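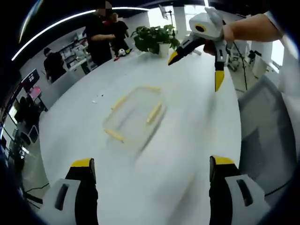
Two of the hand-held grippers at the demo table, with the clear tray and yellow sticks.

Kirkik opened its workspace to prospective customers one afternoon in September, and I went along to see the hand-held gripper kit it sells under the Gremmont name. We are looking at it for our packing line, where we want to record people doing a job before we pay for an arm to copy it.

Chutima Rattanakul ran the table. Visitors were invited to pick up a gripper and try moving yellow sticks around a clear plastic tray. The grippers have yellow tips and a round lens on top, and the one I tried had a cable running from it. I found the grip easy enough to learn. After a long turn my wrist was tired, and I'd want to know how an operator feels at the end of a shift.

The sticks are harder than they look. My first attempts pushed them along the table. Rattanakul told me to come down slower and close later, and that helped. She said new users at Kirkik record 32 practice runs before any of their work is kept.

The kit costs $2,665 for a pair, with software and a year of support. Extra finger pads are sold separately. A recording service is also offered, priced per job, with 253 recordings in the smallest package and 2,000 in the largest. Krum Matić, who handles sales, would not quote for our line without seeing our cartons first.

I asked about the cable. Matić said a battery version is planned but gave no date. For us that matters, as our packers walk between stations.

We have asked for a two-week loan of one pair. Cartons go out to Kirkik as soon as the loan form is signed.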